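Reading the Road, Session 4: Intersections
Community Driving Theory, Primville
Notes by Kourosh Ebrahimi

Welcome back! Last week we did straight roads and lane keeping, and a few of you told me you went home and started noticing paint everywhere. Good. Tonight gets better, because intersections are where all that paint starts talking at once, and once you learn to hear it you will never ride through one the same way again (even as a passenger, even on the bus).

What we mean by an intersection

The area where two or more roads meet or cross. For this course I also want you to include the stretch leading up to it, where lanes split and arrows appear, and the first bit of road on the other side. Most of the decisions get made in the stretch before. If you are still choosing a lane when you are in the middle, you have left it too late.

The four kinds of paint

Learn these as families first. The exact shapes and widths vary from country to country, so always check the handbook for wherever you are driving.

Lane lines. They run the same way as the traffic. Broken usually means you may cross with care, solid usually means stay put. Muammer Duman asked last week about lines that go from broken to solid as you get closer, and it's a lovely question: treat the change as your last call to pick a lane.

Lines across your path. A solid line across a lane near a junction is normally where you stop. Stop before it, with your front bumper behind the paint.

Guide lines through the middle. Short dashes that carry a lane or the edge of a path across open asphalt. My favorites! On a big junction there can be a huge patch of gray with no curb to follow, and these little dashes are what keep you from drifting.

Arrows. They tell you what a lane is for. Read them early, and read the one for your own lane first.

Looking in layers

When you come up to a wide junction, your eyes want to jump to whatever is moving. Fair enough, moving things matter most. But train yourself to look near, then middle, then far, then out to both sides, and then start over. Near is the paint just past your hood. Middle is the crossing traffic. Far is where you are going, and whether there is room for you there.
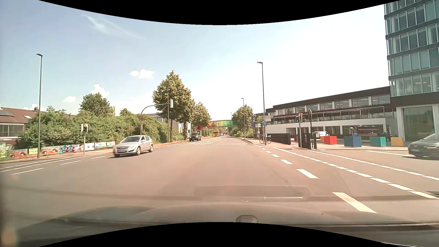 Figure 2. A wide junction seen through the windshield, with a silver hatchback crossing left of center.

Try the layers on Figure 2. The silver hatchback probably grabbed you first, and it should. Now leave it and go to the far right, where a dark gray car has a solid white line in front of it. How long did it take you to find that one? Then go out to the distance, past the dotted crossing lines, and pick up the lane arrow and the curving line. There's an orange-yellow truck out there too. A hedge and a row of advertising banners run along the left, and banners are a real test of discipline: bright colors, made to be looked at, and no help at all with your driving. Glance over them for people on the sidewalk and move on.

Reflections deserve a word as well. Look low on the windshield and you'll find a faint one lying over the asphalt. Your eyes learn to look through these, but a pale streak can hide a pale line, so keep the glass clean inside and out and keep light-colored papers off the dashboard.

The side street problem

A car waiting at a side street is a question you have to keep asking. Which way are its wheels pointing? Is it creeping? Can its driver see you, or is something in the way? A headlight facing you tells you the car is there. It tells you nothing about what the driver means to do. Wheels start turning before the body of a car seems to move, so watch the wheels.

Before next time

Pick one intersection near your home and stand on the sidewalk (well back, please) for ten minutes. Make a sketch from above with every line and arrow you can find. Don't worry about your drawing! Kaplan Street and Fulia Road is a great one if you live on the east side. Use one color for lane lines, another for lines across the path, and leave the buildings out unless they block a driver's view.

Then mark two spots where you think a new driver could get confused, with a sentence on each. Bring the sketch to class and we'll swap them around the tables.

Reading: the chapter on junctions in your course binder, starting on page 29. Skip the part on roundabouts, they get a whole evening to themselves in March and I can't wait.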